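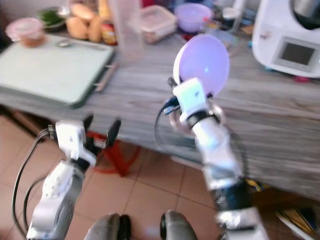

Reading time: 4 minutes

4. Winter charging behavior of the depot fleet

4.1 Scope of the field data

The model described in Section 3 predicts that a cold battery pack will accept much less power than the charger can supply, and that the difference will be largest in the first part of a session. To test this, we used charging records from the municipal van depot at Gisach, where 16 electric delivery vans share four DC chargers. All of the vans have a nominal 400 V pack with liquid cooling and a small electric heater in the coolant loop. The heater can be run from the pack or from the charger, depending on the setting chosen by the operator.

The records cover February only. Logging was carried out with the Plondine session recorder, which stores charger output, pack voltage, coolant temperature and the state of charge reported by the vehicle. After sessions with missing temperature readings were removed, 532 sessions remained. The cleaned data set was closed on 2018-12-18 and has not been changed since.

Sessions were divided into two groups. In the first, the van had returned from a route and was plugged in immediately. In the second, the van had been parked outdoors overnight before charging began. The second group is of greater interest to operators, as it includes the vans that were not charged in the evening because all the chargers were in use.

4.2 Power accepted at the start of a session

Figure 6 shows the charging power over time for both groups. The vans that came directly from a route reached the charger limit soon after the session began and stayed there until the pack voltage approached its upper bound. The vans that had been parked overnight began at a much lower power and rose slowly as the coolant warmed. In several of these sessions the driver unplugged the van before full power was reached, and the charger limit had no effect on the energy delivered.

Figure 6. Charging power against elapsed time for vans charged on return and vans charged after an overnight stop. Lines show the median of each group. The plot is provided in the PDF version of this paper.

The shape of the overnight curve agrees with the model, although the model warms the pack too quickly. Hirose and Noguchi have suggested in discussion that the coolant sensor, which sits near the heater outlet, reads warmer than the cells do. We consider this the most likely cause of the mismatch. A correction was tried in which the cell temperature follows the coolant temperature with a fixed delay, and the corrected curve lies closer to the measured one. The delay was fitted by hand to these data and should not be carried over to other packs.

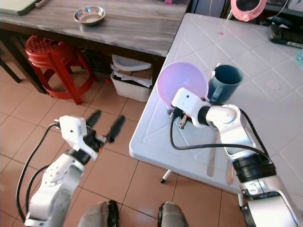

State of charge at plug-in also matters. A van that arrives nearly empty after a night outdoors is limited by temperature for most of its session. A van that arrives more than half full is limited first by temperature and then by voltage, and may never reach the charger limit at all. For such a vehicle, a faster charger brings no benefit in cold weather. The depot's plan to replace its chargers with higher-power units should be read with this in mind.

4.3 Effect of preheating

Part of the fleet was fitted with the Kurek scheduling unit, which turns on the coolant heater before a planned session. The unit needs a planned start time, and dispatch staff entered these times by hand. Where the entered time matched the true start, the preheated vans behaved almost like vans returning from a route. Where the van was plugged in late, part of the heat had been lost and the benefit was smaller.

Energy used by the heater must be counted against the time saved. When the heater ran from the pack, the van arrived at the charger with a lower state of charge, and some of the gain was spent in replacing that energy. When the heater ran from the charger, the pack lost nothing, but the charger was occupied while it supplied heat. At a depot with few chargers and many vans, the second arrangement may lengthen the queue. We did not measure queue length directly and draw no firm conclusion on this point.

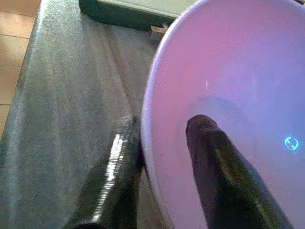

The settings used at Gisach were chosen by the operator and were not varied by us. A controlled comparison, in which the same van is charged with and without preheating after equal time outdoors, would separate the effect of the heater from the effect of route and driver. Such a comparison is planned at the Drastatmont test yard, where Yoshida and Hyvönen have prepared a procedure with fixed parking times.

4.4 Limits of the analysis

Three limits should be noted. The vans are all of one model, and packs with a different cell chemistry may accept more or less power when cold. The outdoor temperature was taken from a single sensor on the depot roof, so that vans parked in sun and vans parked in shade are treated alike. Finally, the state of charge was read from the vehicle display bus and was not checked against a separate measurement. Arai has compared the two methods on a bench pack of the same type and found that they drift apart when the pack is cold and nearly empty. Sessions that began in this condition were kept in the data set but are marked in the tables of Appendix B.

Section 5 uses the two groups defined above to estimate how many vans the present chargers can serve overnight.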